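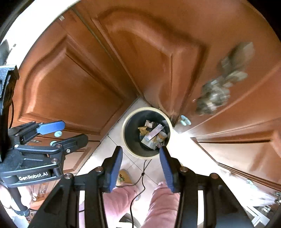 Search this forum Enter keywords
Home Forums Kitchens Storage and Waste Log in

Round bin in an inside cabinet corner

zarora_k
Small round bin, stood on the tiles where two runs of lower cabinets meet. Wooden doors, tiled floor. A round body in a square corner wastes floor area, and both adjacent doors foul the rim. Is a square bin worth the change?

Pudell378
Measure the door swing first. If either door opens less than 90 degrees with the bin in place, shape is irrelevant – the position is wrong.

hingeside
Disagree. A round bin rotates out of the way with one foot. My square Enico catches a corner on the grout every time.

zarora_k
Left door opens to 60 degrees, right door slightly more. Contents are nearly all wrappers and paper packaging, so weight is negligible.

Pudell378
Then volume is your limit, and crumpled wrappers pack badly. Flatten the paper and put it in recycling. Foil-lined wrappers go in general waste under most councils.

hingeside
Check your own council on foil. Ours changed the rules in June.

llorente_st
I moved mine inside the cupboard on a Llorente pull-out. Minimum internal width 133 mm per side of the rail, colour grey only.

Pudell378
Overkill for a bin that size. Shift it along the wall past the second door and retest.

zarora_k
Will try that and post the new angles.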